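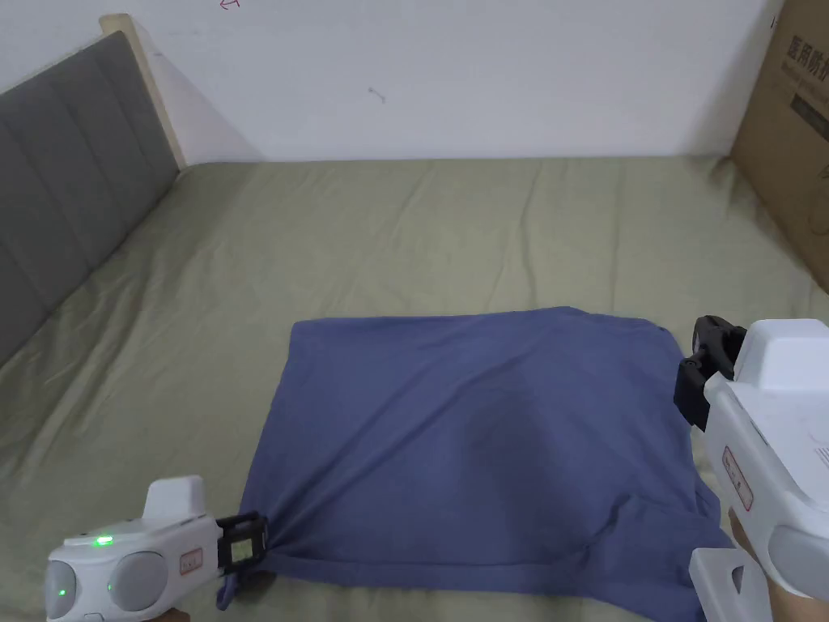
Folding small flat linen by the quarter-fold method depends more on the first ten seconds than on any of the folds. A square cloth that starts out flat and square to the edge of the surface will finish flat and square. One that starts with a corner bunched or a crease running across it will carry the fault through every layer. The blue-gray cloth on the sage-green sheet shows the stage in question: it is spread out, the top edge runs more or less level, the left edge slants, and creases run down towards the lower corners where it is being pulled. The bottom-left corner is gathered in a small bunch with a flap hanging under it. Folded from that position, the bunch would end up inside the finished square as a hard lump. The corner should be opened out to a single thickness first and the slanting edge brought straight.

The notes below replace the linen section in the September issue, which dealt with pillowcases and hand towels but left out square cloths. They apply to napkins, face cloths, muslins, dusters and any other piece with four equal sides.

Surface

A made bed is a reasonable folding surface provided the fitted sheet is tight. A slack sheet moves with the cloth and puts back the creases that have just been taken out. Pull the sheet down at the corners before starting. Work from the long side of the bed, standing, with the cloth within a forearm's reach. A padded or channelled headboard should not be used as a straight edge, as the padding gives when the cloth is pressed against it. The side of the mattress is better. If the sheet has a visible seam or stripe, line the cloth up with that.

A table is firmer but cloths slide on it. A folded blanket on the table top cures this.

Squaring up

1. Lay the cloth with the hem side down.
2. Open each corner between finger and thumb until only one thickness is held.
3. Hold the two near corners and draw them apart, level with each other, until the near edge is straight. Stop when the edge is straight. Pulling further stretches the cloth along the diagonals and raises new creases.
4. Repeat with the two far corners.
5. Pass the flat of the hand from the centre outwards, once in each direction.

Cloths that have been through many washes are often no longer square. The usual fault is a difference between the hemmed sides and the selvedge sides, as the two shrink at different rates. To test for it, bring one corner across to the opposite corner. If the two remaining sides do not meet, the cloth is out of true. Do not try to correct this by pulling. Fold it as it is and put the uneven edges on the inside.

Folding

Bring the near edge up to the far edge and match the corners before letting go of either. Press the fold from the middle towards both ends. Pressing from one end to the other pushes any slack along in front of the hand and leaves it as a pucker at the far corner. Turn the cloth a quarter turn and repeat. The result is a square one quarter of the original area, with one corner made up entirely of folds and the corner diagonally opposite made up entirely of hems.

For drawers, fold once more into a rectangle and stand it on its long folded edge. For open shelves, leave it as a square and stack with the folded corner to the front left. Stacks should alternate by a half turn every few cloths, otherwise the hems build up on one side and the stack leans.

Sizes

A 53 cm square cloth folds to 26.5 cm after two folds, and the third fold takes it to 26.5 by 13.25 cm before any allowance for thickness. A 37 cm cloth comes down to 18.5 cm, and then to 18.5 by 9.25 cm. The shallow drawer in the Watness chest takes the smaller size standing up. The larger size has to go flat in that drawer, or upright in the deep one beneath it. The Moncrieff shelf unit will take either, although the larger square overhangs at the front and is better turned back on itself once.

Dampness

Cloths should be fully dry before they are put away. Hems hold moisture longer than the middle of the cloth - check them by pressing a hem to the inside of the wrist. Cloths folded with damp hems develop a musty smell along the folded corner, and the crease sets hard enough to need an iron.

Correction

The storage table in the last issue gave the Adska basket as item 123. It should have been listed under Genance, order code 3889. The dimensions in the table were correct. Readers who cut drawer liners to those dimensions do not need to change them.

The next issue covers fitted sheets, including the two-corner pocket method and what to do with elastic that has gone slack on one side only.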